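Clallovico open day: what should I ask about the table-clearing demo?

Asked in: Automation and small plants. Viewed 546 times.

We run a small packing room and I got a place on the Clallovico open day in March. They had the sorting cell running on a wood-top table, with candy wrappers as the thing to be picked up. I stood there through two runs and came home with more questions than I went with. Mainly I want to know whether a demo like this says anything about how the arm would do on our scrap film, and what I should ask when I call them back.
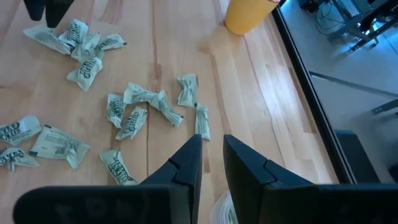
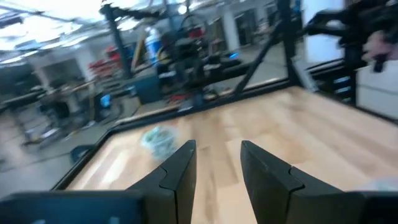 Imhof replied:
Ask for the numbers behind the demo, including the misses. When I went to the one at Prultura they told us 3417 picks had been logged and 155 of those were failures, but a dropped piece that got picked up on the second try was counted as a success. If you pay someone to watch the cell, a second try costs you time. Get them to say in writing what counts as a miss.

Also ask if you can bring your own material. Most places will let you if you send it a couple of weeks ahead. Thin film is harder than wrappers in my experience. It lies flat and the fingers push it along the table.

Reply from plantfloor_2:
Agree about bringing your own stuff. We mailed a box of 300 mixed pieces before our visit to Plurnico and they ran it in the afternoon while we had coffee. Slower than the morning show by a good bit. We didn't buy that year but at least we knew.

Other things to ask: who changes the fingertips and how often, what happens when two pieces are stuck together, does it need the same lighting every day. And how long it took them to set up for the demo. Ours took them most of a week and they only said so when we asked.

Third reply:
depends what you pack. we looked at one and went with a vacuum head instead, way cheaper

Asker's comment:
Thanks. I didn't ask about second tries at all. We have plenty of scrap film so I'll see if they'll take a box of it.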